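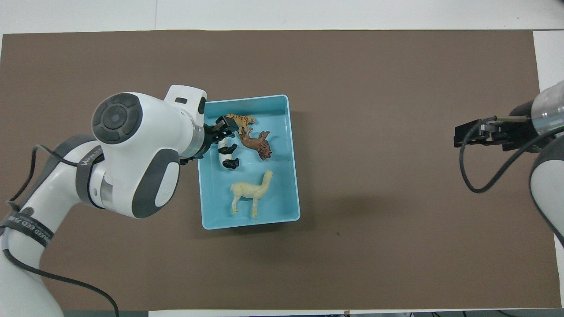 Comprei o tapete de mesa da Desuvell porque a minha mesa é branca e eu estava farto de viver com ela. Tudo o que cai numa mesa branca fica lá como prova: o café, a tinta, a migalha de ontem. O modelo que escolhi chama-se oficialmente "taupe", palavra que a marca usa para poder cobrar mais pelo castanho. É liso, baço, e cobre quase o tampo todo; sobra uma margem branca estreita em cima e outra em baixo, a lembrar-me do que escondi. O tabuleiro azul-claro com os quatro bichos em miniatura destaca-se bem em cima dele, coisa que no tampo nu não acontecia, e a sombra que faz é discreta, sem aquele brilho de consultório.

Agora as queixas. A borda de cima não assenta direita. A Trinidad Benítez, que tem o mesmo modelo, mandou-me pôr dicionários em cima durante a noite. Pus dois. De manhã tinha a borda igual e os dicionários com pó. O apoio ao cliente respondeu, passada uma eternidade, que "o material é vivo". Espero que não.

Limpa-se com um pano húmido e não escorrega, mesmo quando empurro o tabuleiro de um lado para o outro com pouca cerimónia. O cheiro a novo durou até meados de junho - comprei-o em maio, façam as contas. Vem enrolado num tubo de cartão que resiste a tesouras, facas e palavrões.

Experimentei antes o da Engström, mais barato, que enrolava sozinho nos cantos sempre que eu virava costas. Este ao menos fica quieto.

Quatro estrelas. A quinta fica retida até a borda se endireitar.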